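Chapter 7
Working with Doors and Shelves

The preceding chapters treated the two-arm build as a bench project: frame, joints, wiring, and first motion under manual control. From this point the machine leaves the bench. The test piece for this chapter is an ordinary hinged cabinet, of the kind already standing in most shared workshops and offices.

A door is a constrained load. Once the gripper has hold of it, the hand can travel only along an arc centred on the hinge line, and any error in the assumed radius appears as side force at the fingers. The Pulon wrist used in this build tolerates 15 N of side force before the controller trips. Builders using the Clarent wrist should consult Table 7.3.
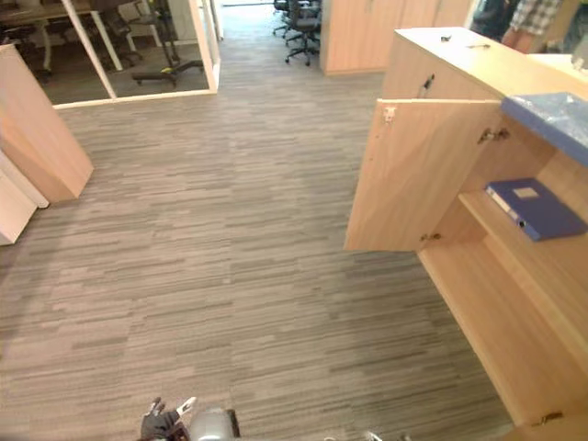 Figure 7.1 Cabinet with the left door open, head camera view. A binder lies flat on the interior shelf.

Note the hinge positions in Figure 7.1, one near the top of the open door and one near the bottom. The line through them is the axis of rotation. Measure the door radius from this line to the grasp point, in millimetres, and enter it in the door file before the first powered trial.

7.1 Clearing the Approach

With both doors open, each door edge becomes an obstacle to the forearms. The planner must hold the open doors in its collision model, together with the shelf and the front edge of the top. Objects that overhang the top are modelled separately. In Figure 7.2 a blue box wrapped in clear film projects past the front edge, directly over the opening. Clear film also produces bright reflections, and depth readings taken from it should be discarded.

Set the approach speed to 200 mm/s outside the cabinet and reduce it at the plane of the opening. Repeat each approach 3 times with the grippers empty.

Figure 7.2 Both doors open, grippers at the lower opening.
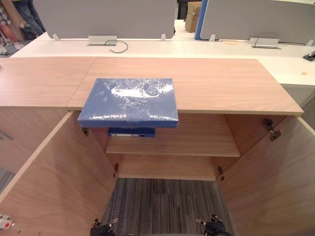 7.2 Measuring the Door Radius

The radius may be taken with a steel rule or recovered from the arm itself. The second method requires a calibrated shoulder and the Flaser logging tool described in Chapter 4.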